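Fruit laid out on a taped kraft paper table cover: basket and marks

Viewed 1,393 times

Graciela Ledesma

I have a big table covered in brown kraft paper, with blue tape laid over it in a grid so things can go back to the same square each time. The cover has to stay down for two weeks. On it I keep a woven basket with an apple and bananas, a pale green plate, and a few strawberries that sit straight on the paper.

The basket is too small for the bananas. They hang over the rim, and if somebody bumps the table I expect them to pull the basket over. I also want to know if the apple should be in there with them, and what to do about the strawberries marking the paper. I would like to avoid changing the whole cover, as the tape took me most of an afternoon.

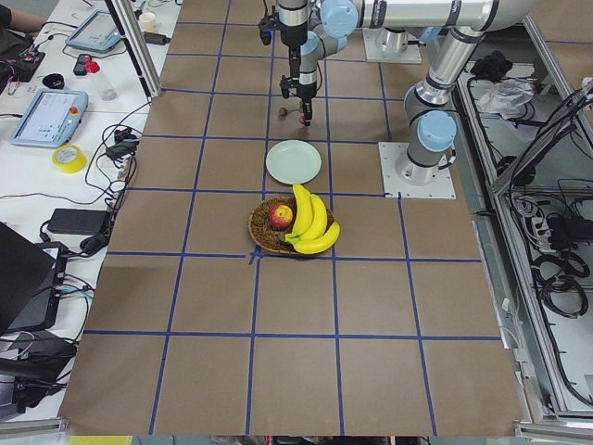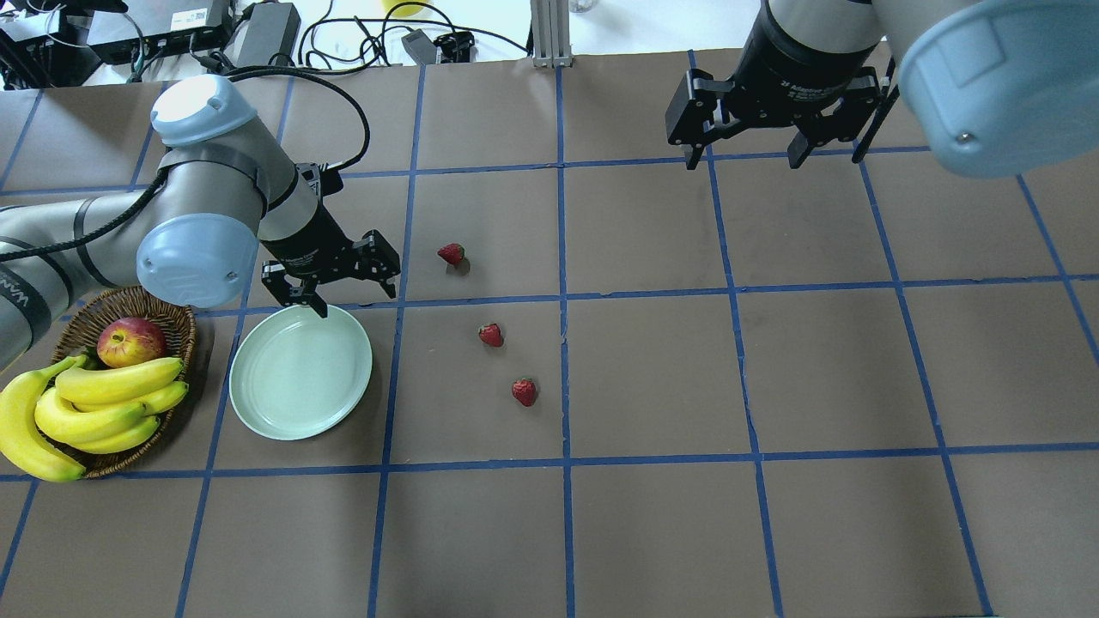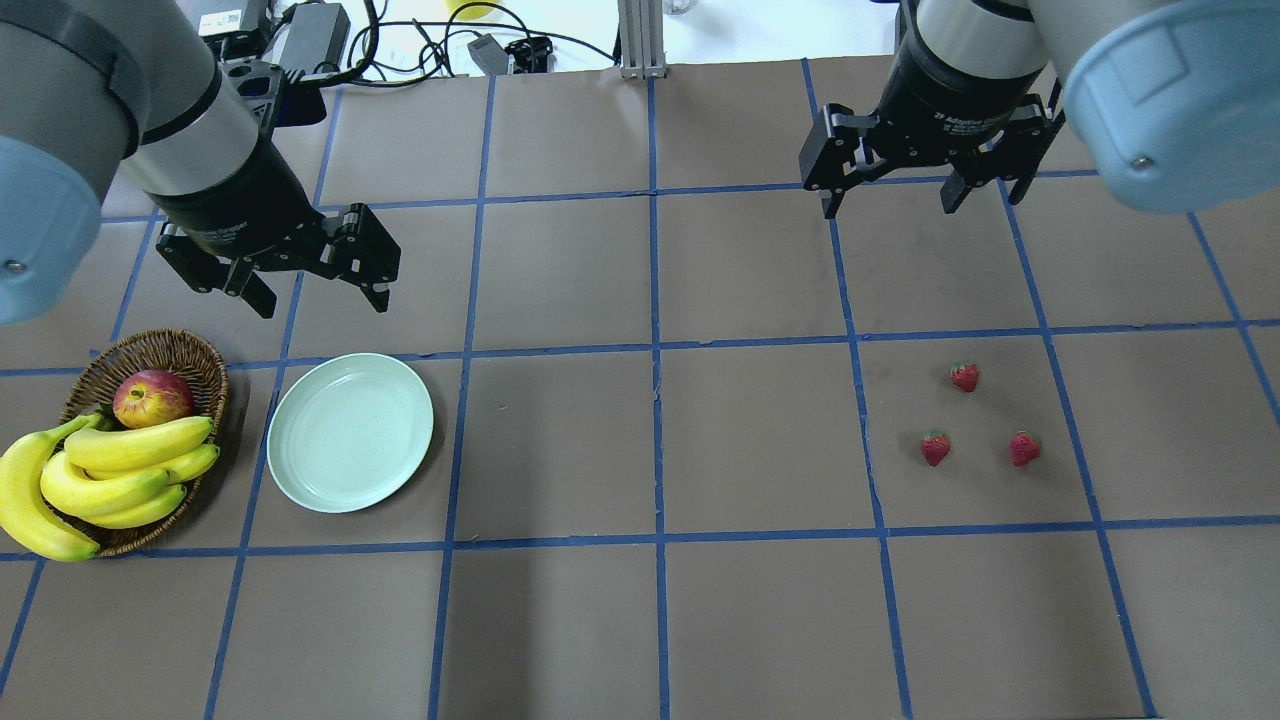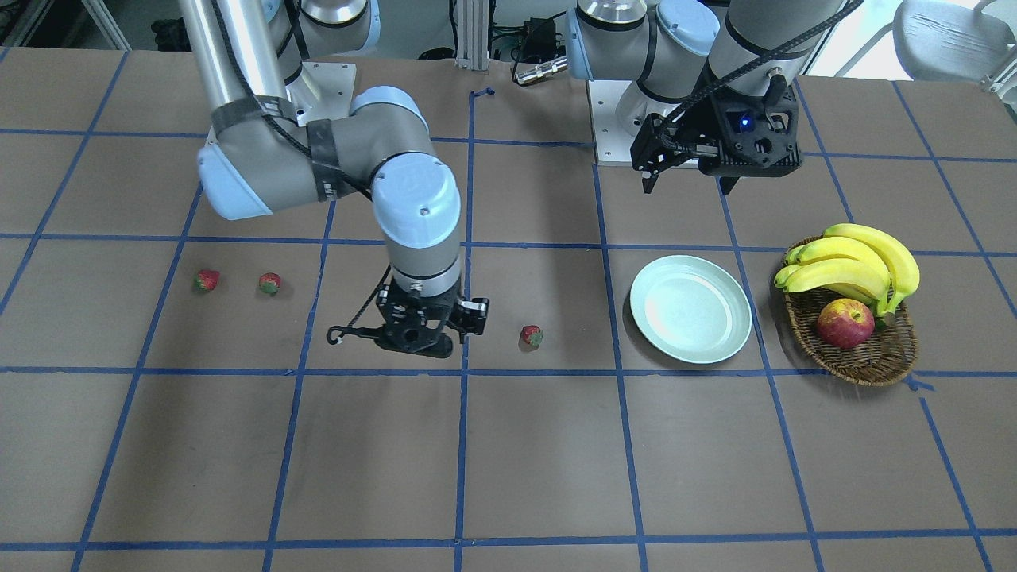 Stundness, November

The paper and the blue tape grid are the same in all four. The bananas over the rim are easiest to see in the first one. In the second you can see three strawberries to the right of the plate.

I can get a different basket but I would like to keep it low. The room is heated during the day and I can't do much about that.

Pádraig Nic Aodha

Take the apple out. Apples give off ethylene gas and so do ripe bananas, and together in a warm room they go brown faster than they would apart. The apple can have its own square, or go in the fridge overnight.

For the basket, look for one at least 11 inches across on the inside, with a flat bottom. Lay the bananas so the curve follows the inside of the rim. If you stay with the basket you have, split the bunch and put in only what fits. A square of rubber shelf liner under the basket will keep it from sliding — cut it a little smaller than the base and it won't show.

Strawberries are the real problem. Whole ones with the green tops on are fine for a few hours, but as soon as one gets soft it leaves a pink ring, and kraft paper soaks that up. Put them out last and take them up first. Don't wipe a mark with a wet cloth, that only spreads it and lifts the fibers. Cut a patch of the same paper to fill that one square, lay it over the stain and run new tape along the four sides on top of the old tape. You don't have to touch the rest.

Uriel Fuentealba

just use plastic fruit

Domingo Farías

Agree on patching single squares. I would add that painter's tape gets harder to lift the longer it sits, so when you do pull it, go slowly and fold it back flat on itself. After around seven days on paper mine started taking the top layer with it.

I don't think the apple matters much if you buy new bananas every few days anyway.

Graciela Ledesma

Thanks. The apple is out and I have ordered a wider basket. I tried a patch on a spare piece of paper and the edge shows a little, but I can live with it. Plastic won't do, the fruit gets eaten.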